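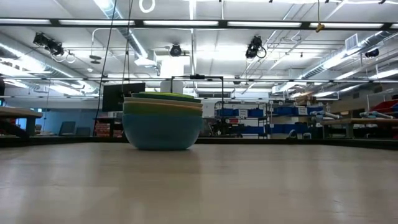
# Tarar Serial Episode Index

Datasets > Television > Tarar

Search datasets Go

## Contents

The index lists 1710 episodes of daily drama serials, one row per episode. Rows come from printed program listings typed in by Farzana Usmani and checked against channel schedules by Martti Lehtinen.

## Fields

- `serial_id`: short code, stable between releases
- `episode_no`: number as broadcast, not as produced
- `slot`: start time, 24-hour clock
- `runtime_min`: scheduled length including ads, usually 30
- `lead_cast`: names separated by semicolons
- `recast`: 1 if a lead role changed hands in this episode

## Known problems

Recap specials carry the number of the episode before them, so `episode_no` is not unique. Use `serial_id` plus `row`. Cast spellings follow the listing and vary between serials. The December rows for Drustwood have no `slot` values.

## Loading

Files are UTF-8 CSV, split at 800 rows. Read all parts in name order. The header appears only in the first part.

## Comments

**Yae Kamata:** Is `recast` set when the old actor returns?

**Mudassar Lodhi:** Yes, any change counts. Returns are flagged the same way.

**Aqeel Janjua:** Part 2 opens with a blank line here. Dropping it fixed the import.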